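Setting Out and Clearing Plastic Cups at a Self-Service Drinks Table

Onasent Community Rooms — Guidance for Event Hosts
Prepared by Neelam Khurana, Hospitality Office. Last revised 5th April.

These instructions apply to all groups that serve cold drinks in the Cendier Room or the Painemal Room. Hosts are asked to read them before the day of the event and to share them with anyone who will be helping at the table. Hot drinks are covered in a separate guide.

What you will need

Clear plastic cups, in their original sleeves
A clean, lint-free cloth
A shallow tray for used cups
One pitcher for each drink offered
A recycling bin with a liner
A small bucket for leftover liquid

Cups are kept in the supply closet next to the Cendier Room. The stock count in March stood at 2,765, and groups may draw on it without charge for events of ordinary size. Please write the number of sleeves taken on the sheet inside the closet door.

Preparing the table

Wipe the tabletop and let it dry fully before any cups are set out. A damp surface will hold a light cup by its rim, and the cup may tip when a guest pulls it free. If the table has a cable opening, keep the pitchers well away from it. Liquid that enters the opening will run down to the floor and is difficult to reach with a cloth.

Open one sleeve at a time. Leave the rest closed under the table until they are needed.

Separating and placing the cups

1. Wash and dry your hands.
2. Hold the sleeve level and slide out a short stack. Six cups is a comfortable number to handle.
3. Twist the outermost cup gently while holding the stack near its base. Do not squeeze the walls, which crease easily and may split.
4. Check the cup for cracks, particularly along the rim. Set damaged cups aside for recycling.
5. Stand the cup upright, with its base flat on the table. Take hold of it low on the outside and keep fingers away from the rim.
6. Leave a gap of two inches between cups so that a guest can pick one up without touching its neighbor.

A cup that has fallen on its side should be picked up before any others are added. Clear plastic is hard to see on a pale surface, and a cup lying down is easily knocked to the floor by a sleeve or a passing hand.
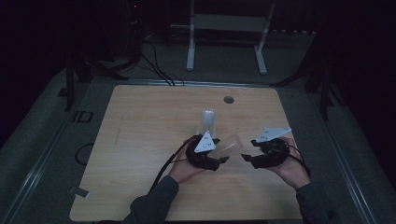 Once the first row is in place, add further rows behind it, working from the front edge of the table toward the back. Four rows are sufficient for most gatherings. A fuller table looks generous, but it leaves guests no place to set a cup down while they pour.

Cups should not be filled in advance unless the event has a fixed break of short length. Where they are filled in advance, stop well below the rim — a full cup of this type flexes when lifted and will spill.

During the event

Appoint one person to look after the table. That person should replace cups as they are taken, wipe up spills promptly, and move used cups to the tray. Used and clean cups must never share the same end of the table.

Clearing away

Empty any remaining liquid into the bucket. Stack the used cups loosely, no more than a hand's length high, and place them in the recycling bin. Unused cups that have stood on the table may not go back into the sleeve. Closed sleeves should be returned to the closet, and the sheet corrected to show the number used.

Wipe the table once more and report any stains or damage to Sushil Rajput at the front desk before leaving. Groups using the Painemal Room should also return the pitchers to the kitchen, rinsed and upside down on the rack.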